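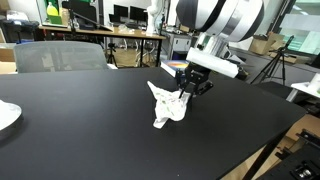 Crumpled white and green on a black table.

Pravo petition kit, reviewed by Musa Ogundipe

Pravo sells itself as everything a small group needs to force a local question onto the ballot. You get a phone app for collecting signatures, a web dashboard, printable sheets and a "campaign coach" that sends you messages at 7 in the morning. I used it for the drive against folding the Quispe township council into the county, and I would think hard before paying for it again.

Setup was quick, I'll give it that. You type in your district, pick the kind of measure and the app builds a petition form. The trouble is that our form had the wrong circulator statement on it. Our clerk wants the circulator's address above the signature line and Pravo puts it below. Support told me the template had been "verified for your area." I asked who verified it and got a link to the help page I had started from. If I hadn't walked a blank sheet over to the clerk's window on a Friday, we'd have gone out with forms she was going to reject.

The voter file matching is the feature everyone mentions. You scan a signed sheet and it tells you which names are registered. We scanned roughly 900 signatures. It did fine with neat printing. With anything else it guessed, and it showed the guesses in the same green as the sure ones. I pulled 100 at random and checked them by hand against the county list, and enough were wrong that I ended up checking the whole stack. So what was I paying for?

The dashboard has a "momentum score." Ours went up during a week when it rained and we collected almost nothing. I never found out what goes into it, and the manual says only that it reflects "community energy." I stopped looking at it.

Two things I did like. The turf maps print clearly in black and white, and they mark which side of the street is in the district, which matters a lot on Quispe's north end. The offline mode also held up in the apartment blocks where there's no signal, and everything synced when we got home.

I also tried Hestach, which is cheaper and uglier. It has no coach and no score. It does let you edit every line of the form yourself, and when it can't read a name it leaves the box blank. For a drive our size I'd take that.

Pravo: two stars out of five. The price climbs after the first month, and canceling takes a phone call. I made mine in December and was on hold long enough to eat lunch.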